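Plates in and out of the rack -- leader arm or kinesthetic?
Home and Bench Robotics > Teaching by demonstration
Started Sep 16, 2026

lowbenchignacio
G'day all, long post so grab a cuppa. I've been teaching our two-arm setup (we call it Tawhiri, my daughter picked the name) to handle plates at a dish rack, and I've done 400 demonstrations by remote control with a pair of leader arms. I'm fairly happy with how the fingers close on a rim now. What I can't settle is the approach. When I drive from the leader arms I'm a bit hesitant coming in, and I worry the policy is learning my dithering along with everything else! So I'm wondering whether to bin the lot and hand-guide the arms for the next round, or keep going and just get better at driving. Wrist views are below, and I'd love your thoughts on the grip and the angle of the plate in particular. 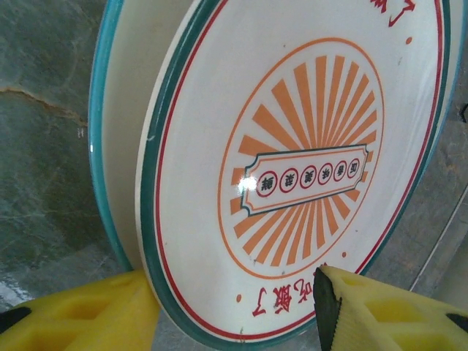
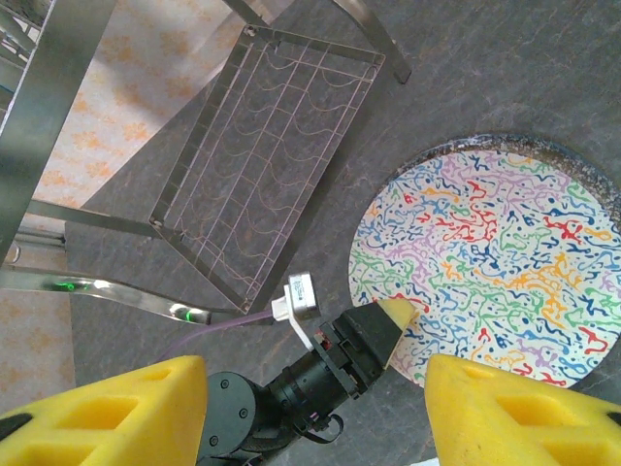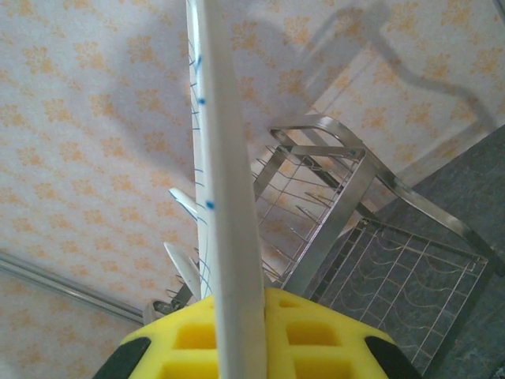
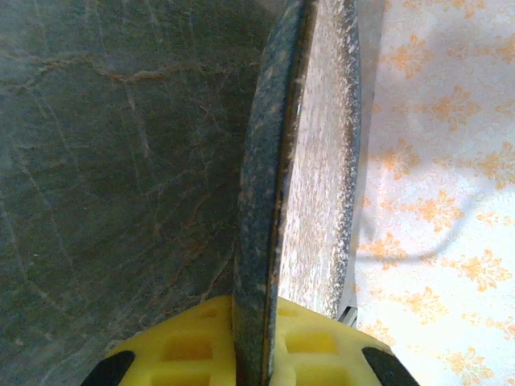
Wrist camera views from the plate task, yellow fingers in all of them

trin_thibodeaux
Oh, these are lovely, thanks for putting them up. Please don't bin anything! I know hand-guiding feels more honest because you've got your own mitts on the arm, but those same mitts end up in the wrist view, and then your policy gets used to seeing a sleeve that won't be there later. I did a whole winter of that with a cutlery sorter and had to throw away 101 episodes in the end, which still stings a little. With the leader arms your pictures stay clean. I'd keep the lot and trim the slow starts.

halvorsen_d
Going to disagree with Trinity here, in a friendly way. You can record the path by hand, step back, and replay it with the cameras running, so the sleeve never gets in. It doubles your time, I'll grant you, but you feel the contact through the arm and you don't on a cheap leader. Plates are all about contact! In the third one the plate is very nearly edge-on to the camera, so once you're down near the wires I can't see how you'd judge the last bit by eye alone. That's where I'd want to feel it.

lowbenchignacio
Fair point, Desmond, and that's the spot where I slow right down. I mostly watch the rack from where I'm sitting and only glance at the wrist view. Which is possibly cheating, now I write it out, seeing as the policy won't have my chair.

sunita_dvorak
It is cheating a bit :) We had a rule at Wudisora when I was training new operators -- drive from the robot's cameras only, with the bench behind you. Everyone hated it for a day or two and then the demos got noticeably more consistent. Try 40 that way before you decide anything.
Also, I like that the first and last ones are so different. A glossy plate with a glare spot on it and a dark speckled disc won't look anything alike to a camera, so I'd make sure you've got plenty of both colours of thing, light and dark, and don't do them all in one sitting. Move a lamp now and then.

trin_thibodeaux
Seconding the lamp. And the cameras-only rule, though I'll admit I grumble every time I have to do it.

darnell_ro
Can I ask about the second one? There's a black arm between the fingers with its own yellow tip, over by the squiggly mat. Are you driving both arms at once or parking one? I tried both together on my Luvholm bench and my left hand simply stopped existing whenever the right one was busy. I went to parking the idle arm in the same pose each time and that helped heaps.

lowbenchignacio
Both at once, Darnell, and my left hand has the same complaint. I hadn't thought of a fixed parking pose, I just let it hang about wherever I'd left it. I'll have a go.

halvorsen_d
Do fix the pose. And if you stay with the leaders, at least put a bit of spring or friction on the trigger so you're not squeezing flat out every time. There's an old Zonside thread on it with drawings, post 1211 if the search is behaving. I still reckon replayed hand-guiding would beat it for the last few centimetres, mind you, and I'm happy to be shown otherwise.

sunita_dvorak
I'd take that bet, Desmond. Same rack, same plates, 40 each way, and let Ignacio pick who's right.

lowbenchignacio
You two have just booked up my evenings until December, you know that? All right. I'll do the cameras-only set first, because the leaders are already plugged in, then the replayed ones, and put the results in this thread. Trinity, could you send me whatever you use for trimming the starts?

trin_thibodeaux
Sent you a message with the script. It wants the gripper readings in their own column, so check that before you run it on all 400.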